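Sympathy basket

A sympathy basket is a gift of flowers, potted plants or food, or some mixture of these, arranged in a basket and sent to a family after a death. It belongs to the same branch of the florist's trade as the wreath and the standing spray, but it is usually meant for the home, and it tends to be smaller, plainer and a good deal easier to live with in the weeks that follow. In many American towns it is now among the most commonly ordered gifts for a bereaved household, and plenty of shops keep a few empty baskets lined and ready on a back shelf all year round.

Name

The trade uses several names for more or less the same thing. "Sympathy basket" is the usual one on shop price lists, while "condolence basket" turns up more often in printed cards and etiquette columns. A "fireside basket" is a low arrangement with a tall handle, built to be seen from the front, and it may go either to a funeral home or to a house. Growers who supply potted plants to florists often speak of a "dish garden" when the plants are set directly into a shallow bowl of soil, and customers (quite reasonably) mix all of these up when they telephone.

History

Bringing something to the house of a grieving family is a very old habit, and for most of its life it had little to do with shops. Neighbors carried over bread, eggs, a covered dish or whatever was blooming by the gate, and a basket was simply the easiest way to carry it. The florist's version grew out of this as cut flowers became easier to ship and as more people lived at a distance from their relatives and needed somebody local to deliver on their behalf.

The writer Abla Hourani, in her affectionate little history of the flower counter, The Handle and the Ribbon, describes the early shop baskets as stiff and rather grand, with a great deal of fern and a bow that could be seen from across the street. She gives much of the credit for the softer modern style to small family shops, among them Ekanayake, where the designer Ruba Qaisi began planting living ivy and small ferns between the cut stems, so that something green would still be there once the flowers had faded. Other shops picked up the idea, and the mixed basket of cut and growing things has been a standard item ever since.

Contents

Cut flowers. White and cream are the traditional colors, and lilies, roses, carnations, snapdragons and stock are all common choices. Soft pink, lavender and pale yellow are widely accepted, and brighter colors are perfectly welcome when the family asks for them or when the person who died was known to love them. The stems are pushed into soaked floral foam or held in a hidden bowl of water, and the basket is lined with plastic to keep the table dry.

Plants. The peace lily is far and away the favorite, partly for its name and partly for its good nature, as it will forgive a missed watering or two. Ivy, pothos, African violet and small palms are often used alongside it. Lilies of the true kind, and peace lilies too, can be harmful to cats in different degrees, and a careful florist will ask whether there are pets in the house before suggesting either one.

Food. Fruit, crackers, nuts, tea and shortbread are the usual things, chosen to keep well and to need no cooking. Nisreen Karam, who compared the order books of several neighborhood shops for her study of mourning gifts, went through 2,752 orders in all and found that food was most often added by coworkers and clubs, while relatives leaned toward flowers alone.
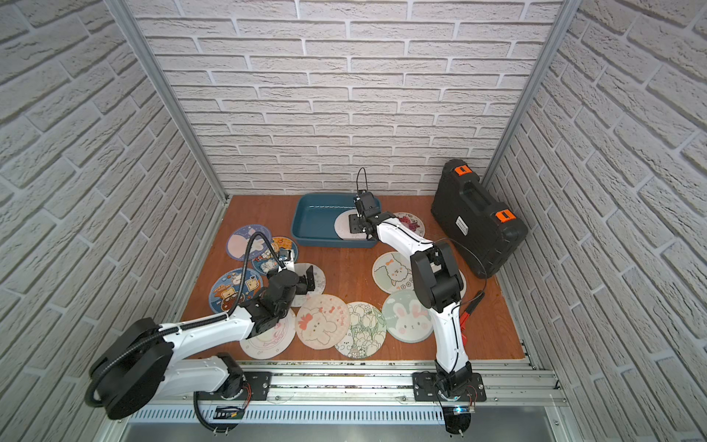
Two robot arms on a shared rail, in an enclosure with white faux-brick walls.

Customs and etiquette

A basket may be sent to the home at any time after the news is known, and there is no real harm in sending one late. Quite a few families remember most fondly the one that came a month afterward, when the house had gone quiet -- and some florists will gladly hold an order for that very purpose. The card is kept short, with the sender's full name, as the person opening it may be tired and may be reading a great many of them.

Customs differ between communities. Flowers are not usual in Jewish mourning, and a basket of food is the better choice there, kosher if the family keeps kosher. Many Muslim families also prefer food, though practice varies from one household to the next, and a quick word with a friend of the family will generally settle the question. When a notice asks for donations in place of flowers, the request ought to be followed.

Care

The foam in a cut-flower basket should be topped up with cool water every day, and the whole arrangement kept away from radiators, sunny windows and bowls of ripening fruit. Faded stems can be drawn out one at a time and the rest nudged together to fill the gap. Potted plants are best lifted out of the basket within 15 days and given a saucer and some room of their own, for the plastic lining has no drainage and roots left standing in it will rot.

See also

Casket spray
Dish garden
Fruit basket
Funeral wreath
Language of flowers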